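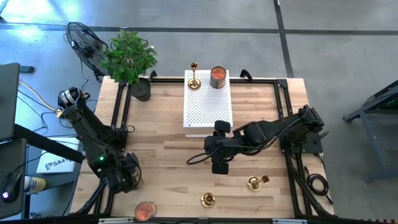 pale wood top

birchbark_lu
2 October 2018
Okay so I need opinions before I spend another cent. I want the kitchen table to end up that pale blond color, planks and all, and my sister-in-law says oil will turn it orange by December. I have a can of Brindel soap finish in my cart and also the Flateck matte oil. Table is pine, I stripped it over the long weekend (never again, my wrists!!) and it's sitting bare in the dining room with a sheet over it.

sawdust_mo
Soap. I've had soap on pine for 3 years and it's still light. You do have to redo it, I give mine a going over every couple of months while the radio's on.

grunau_gal
Gotta disagree with mo. Soap is lovely until somebody sets down a glass of red wine. We have kids and ours looked like a map of the moon. I went to the Flateck and yes it warmed up a little, but I can wipe it and walk away.

sawdust_mo
A little?? Every oil I ever put on pine went yellow on me. Wine comes out of soaped wood if you get to it quick with more soap.

grunau_gal
"If you get to it quick" lol. Come eat at my house.

tack_cloth
Did you sand after stripping? What grit? If you stopped at 40 it's going to drink whatever you put on it.

birchbark_lu
I went up to 120 and then got bored. And Boychuk Hardware wanted $17 for a pack of sandpaper, so that's where I stopped.

tack_cloth
120 is okay for oil, I'd go finer for soap. Try both on the underside first and leave it a couple weeks near a window.

birchbark_lu
Underside, duh. Doing that tonight, soap on the left and oil on the right. Does the soap need to be warm when I mix it or is that an old wives thing?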